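Oiled or sealed for a wood work table with knots?
Finishes and Refinishing — page 1 of 1

lyanez_bench
I have a wood table that gets used as a work surface most of the day, and I need to decide on a finish before the end of May. It's 37 inches deep and came secondhand from the Grīnberga shop in Sekthorpe. They didn't know what the wood was. It's a light wood with a warm honey color, plenty of grain, and some darker knots here and there.

Whatever was on it before is mostly gone. A drop of water used to bead up and now it soaks in after a few minutes and leaves a dull patch until it dries. I've been wiping it with a damp cloth and I suspect that isn't helping. 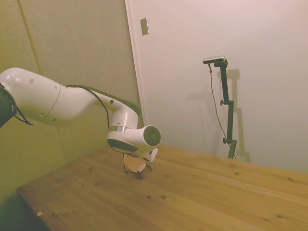 The knots are my main question. I can feel one or two of them with a fingertip, slightly lower than the wood next to them, and small parts like to catch there. I would like the top to be smooth enough that things slide across it, but I don't want it to look like it's under glass. I also don't want to move everything off it for two weeks while something cures.

I have most of a can of Plimell hardwax oil left from a shelf. Is that enough protection, or should I go with a water-based poly?
Lorena Yáñez

sawdust_ray
Use the oil. You already own it, and when a spot wears through you can sand that spot and put more on. With poly you end up redoing the whole top.

Sand with 120, then 180, and stop there. Vacuum, wipe with a dry cloth, two thin coats. Thin means thin. If it still feels sticky the next morning you left too much on.

kettlehole
I'd go the other way. Hardwax oil is fine on a shelf. On a work table that gets wiped down every day it starts to look tired in less than a year, and then you're clearing the table again to touch it up. Three coats of satin water-based poly, light sanding between, and you can leave it alone for a long time. Mine has been on a sewing table for 19 years with one recoat.

sawdust_ray
A sewing table doesn't get metal dragged across it. Poly scratches white and you see every line. Oil scratches too but the scratch takes more oil and goes away.

kettlehole
Satin hides it pretty well. Gloss is where you get the white lines.

lyanez_bench
Not much metal gets dragged. It's mostly light stuff, small plastic and rubber pieces, set down and picked up over and over in the same area. The middle of the top gets nearly all of the wear and the corners almost none.

dovetail_mo
If the wear is all in one place I'd vote oil, for the reason Ray gave. You can refresh the middle on a Friday-afternoon kind of schedule and it will blend in.

On the knots: don't try to sand the rest of the top down to their level. You will make a dish. Fill them. Clear epoxy with a toothpick, let it sit slightly proud, scrape it flush the next day. Do this before the final sanding. Check that they aren't loose first. Press hard on each one with your thumb.

Also, does it smell like resin when you sand it? If it's a softwood the knots can bleed through a finish. A coat of dewaxed shellac over them stops that, but check the can, because some hardwax oils won't go over shellac.

lyanez_bench
Thanks. I pressed on them and nothing moves. I sanded a patch on the underside and there was a faint smell, but I'm not good at telling. The Plimell can says bare wood only, so no shellac for me if I go that way.

benchdog_t
On a table this old the knots have done all the bleeding they're going to do. I wouldn't worry about it.

dovetail_mo
How do you know how old it is? She didn't say.

benchdog_t
Fair. Secondhand, old finish worn off, I figured it had some years on it.

sawdust_ray
One more thing, stop with the damp cloth now. It raises the grain and you'll be sanding that off too. Dry microfiber until you're ready.

kettlehole
Agree on the cloth. I still say poly.

lyanez_bench
I did a test on the underside, oil on one half and a sample of Berthorpe satin poly on the other. The poly is harder, no question. The oil looks better and the wood kept its color — the poly side went a little gray. I also tried going up to 500 grit on a strip of the oil side. It was slicker but it took the oil unevenly, so I'll stop at 180 like Ray said.

Going with the oil, epoxy in the low knots first. I can clear the table after 4 p.m. and let it sit overnight between coats. I'm ordering a new can too, the old one has a skin on it.

sawdust_ray
Cut the skin out and strain what's left through an old stocking. It's usually fine underneath. And lay the used rags out flat outside to dry, don't ball them up in the trash.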